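Relico shares first results from its home tidying study in Jetemcombe

Robots learn to handle soft things from people using hand-held grippers in ordinary rooms

Flollanthorpe, October

Relico is very pleased to share the first results of its study into how robots might learn to pick up and put away the soft, squashy and oddly shaped things that fill most people's homes. The work has been led by Veikko Kinnunen at our workshop in Flollanthorpe, with the recordings made in Jetemcombe by a small team under Arlo Obi, and we would like to begin by thanking everyone who gave up their time to take part.

For a good many years the usual way to teach a robot arm a household job has been to steer it through that job from a distance, over and over, in a laboratory. It works, but it is slow and tiring, and the rooms never look much like anybody's home. The method we have been testing, which we call Sotomayor, asks people to do the job themselves with a hand-held gripper in each hand. A camera on the gripper records what the fingers are doing and what is around them, and the robot later learns from those recordings. The fingers on the grippers are the same shape as the ones on our robot, so what a person manages with them, the robot has a fair chance of managing too.

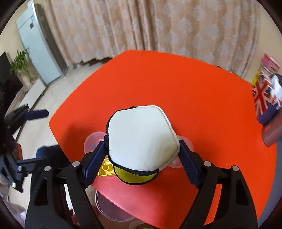

A zippered pouch held between the ridged finger pads of a hand-held gripper during recording for the Sotomayor study. Photo: Relico

Pouches and cases turned out to be one of the most interesting parts of the whole project. A toy block keeps its shape however you take hold of it, but a padded pouch gives a little under the fingers, and people squeeze, shift and try again without thinking about it. Those small corrections are just what we were hoping to record!

The team made recordings in 16 homes, and the robot was then set a tidying task it had never practised, in a room it had never seen. Over 40 attempts with soft items it dropped only seven. An earlier version, which had learned from laboratory recordings alone, dropped almost half.

"We had rather expected the hard toys to go well, and they did, but the soft things were a lovely surprise," said Veikko Kinnunen. "I put a good deal of it down to the rooms. There are curtains and plants and fridges and all the other bits and pieces of somebody's day, and the robot has learned to get on with its work among them."

Arlo Obi added: "People get the hang of the grippers very quickly, usually over a cup of tea. The first few minutes are a bit clumsy and then they start chatting while they work, and the recordings are all the better for it."

There is still plenty to do. The robot remains slow, it struggles with very thin cloth, and it can't yet work a zip. The next round of recordings will look at zips and drawstrings in particular, and will take in nine more homes around Jetemcombe.

Anyone who would like to see the robot at work is warmly invited to the open morning at the Flollanthorpe workshop on Saturday, when visitors of all ages can have a go with the grippers. There is no need to book.

Notes to editors

Relico builds and studies robots for use in the home. Veikko Kinnunen and Arlo Obi are both available for interview, and further photographs can be requested from the Relico press desk.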